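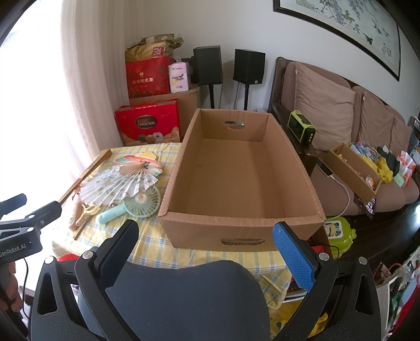
An open cardboard box on the checked tablecloth.

About Juller Heritage Workshop

We started out as a handful of people who liked old boats a little too much, and I suppose that is still the best way to describe us. Juller is a small workshop that builds working copies of things our ancestors left in the ground – looms, carts, ovens, a grain store or two, and every so often a boat – for museums, schools and anyone else who would like to see how the past was put together.

Our first proper job was a river ferry for the open-air museum at Kokovier. It took 83 oak planks and a great deal longer than we had promised, and we learned most of what we know about iron rivets by getting them wrong. The museum was very patient with us, bless them, and the ferry still goes into the water every May. 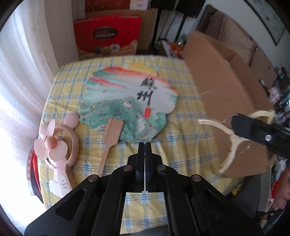
A round hand fan, painted with the characters for Hangzhou.

These days we have 2 workshops. The larger one, in the old Ackermann tannery, is where the big timber work gets done, and it smells exactly the way you would hope. The smaller one is kept for weaving, leather and pottery, and it's also where our school groups come. Last year we welcomed 3,092 children, most of whom went home with clay on their sleeves and at least one fact about Bronze Age dinners that their parents would probably have preferred to hear after the meal.

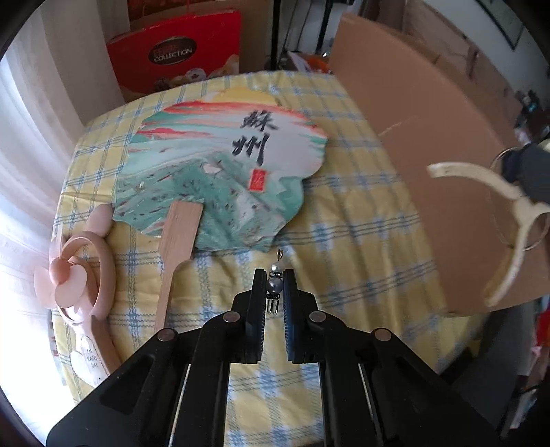

We work closely with archaeologists from the first sketch onward, and we do try to use the tools that people would have had at the time. Where the evidence runs out we say so, and every finished piece comes with a notebook setting out which parts are known and which are our best guess. You are welcome to read any of them in our library, along with the Mekix papers, a lovely collection of farm drawings that came to us in a tea chest and that we are still slowly sorting.

Visitors are welcome from April through October, and the kettle usually goes on at 10:30. Do call ahead if you are bringing a group, and wear shoes you don't mind getting sawdust in!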